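Staff Lounge Forum > Furnishings > Garments left on upholstered seating

Selma_M
Residents are reminded that clothing should not be left on the lounge seating. Items remaining after 20:00 will be placed in storage.

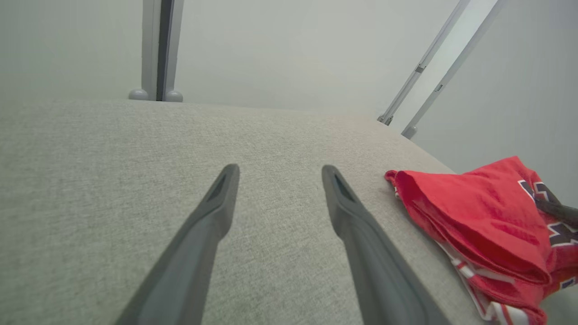

Red garment on the gray upholstery

c.horgan
I must respectfully disagree. Five hooks do not serve this floor.

G. Fan
Seconded. The request for more hooks was filed in February.

Selma_M
Noted. The rule stands until they are installed.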